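Heffernan Playroom - Toy Inspection Checklist, Foam Shape Sorter
Walkthrough 9 January 2026, comments in with each item
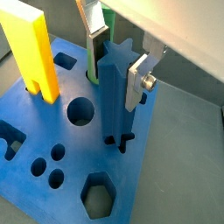

1. BOARD

Surface clean - OK. Wiped with the usual soap mix, rinsed, towel dried. No sticky spots.

Corners and edges - OK, one to watch. Front corner has a small dent, thumbnail size. No crumbs coming off when rubbed. If it starts shedding, board goes out, no taping.

Bite marks - none new. The old ones on the back were written up in October, same as they were.

Thickness / stiffness - OK. Press with flat of hand, springs back. Doesn't stay bent.

Smell - OK. Was a bit musty last time, think it got put away damp. PLEASE stand it on edge to dry, not flat.

2. HOLES

Run a finger round the inside of every hole, all the way down - done. Star hole is the fussy one, the inner corners tear first. Found a nick in one corner, didn't open up when pulled. Leave in use, recheck next month.

Holes clear of junk - no. Pulled out a raisin and a bit of paper from the small rectangular one. Cleaned and OK now. The big round hole goes deep, so hold it up to the window and look through.

Finger trap - OK. Tried the small rectangular one with my pinky, comes out easy.

3. PIECES

Check each one in the hand, then in its hole. Don't just tip the bin out and look.

Star, blue - OK. Points all there, none soft or split. Same blue as the board so it gets missed at pickup, look twice. Fit is snug, has to be lined up straight or it hangs up at the opening. Kids push on it hard when it does that, and that's how the points go. Show them the turn first.

Cylinder, green - OK. Stands up fine in its hole. Rim at the bottom not peeling. Goes in and out without a tug.

Arch, yellow - OK with comment. Two legs, check where the legs meet the top, that's the weak place. Flexed it gently both ways, no crack. There's a small notch near the bottom of one leg. Not sharp, nothing loose around it. Stays in, but if the notch gets deeper pull the piece, a leg tip would be a choking size.

Rest of the set - checked against the card in the bin lid, all in. Nothing swapped in from the other sorter. (The Stosell set looks close but the pegs are a hair fatter and they jam. Keep them appart.)

4. SMALL PARTS

Tube test - every piece and any broken bit. Nothing from this set fits down the tube. Pass.

Loose foam on floor or in bin - some fluff at the bottom of the bin, shook out. No chunks.

Any piece a child under 3 could bite through - foam is foam, so yes, if they try long enough. Sitting with them is still the rule for the little room. Not changing that.

5. TABLE

Gray tabletop, where the sorter gets used.

Top wiped before and after - OK.

Wobble - back leg was off the floor a hair. Turned the foot in, steady now. Check again after the floor gets mopped, it walks.

Edges - no chips, no lifting. Ran a cloth round, didn't snag.

Slip - board slides some when pushed from one side. Not a hazard but it ends up on the floor. Put the rubber mat under it for the younger group. Mat is on the hook by the sink - NOT in the drawer, drawer sticks.

6. CLEANING LOG

Log filled in - partly. Two days blank. Fill it in the same day or it doesn't count, we've been over this.

Product used - Cleltura soap, the mild one. No bleach on foam. It goes chalky and then it cracks.

Drying rack - OK. Tray underneath had standing water, emptied. Has to be emptied every night.

7. STORAGE

Bin 107, shelf 2, label facing out - label was facing the wall. Turned.

Nothing heavy on top - FAIL. Box of wood blocks was sitting on the lid. Moved to the bottom shelf. Probly how the corner got dented.

Lid closes flat - OK.

Spare pieces bag - only one in there, an extra cylinder. Would be good to have a spare arch. Skumus carries them, part 661, comes in a pack of 8. Not urgent.

RESULT

Pass for use, both rooms. Mat required for younger group.

Follow up:
Star hole nick - recheck next month
Arch leg notch - recheck next month
Board corner - same
Log blanks - fix this week
Order spare arch - when the next order goes in
Table foot - look after mopping

Sheet goes in the red binder, front pocket. Old one comes out and goes behind the tab, don't toss it.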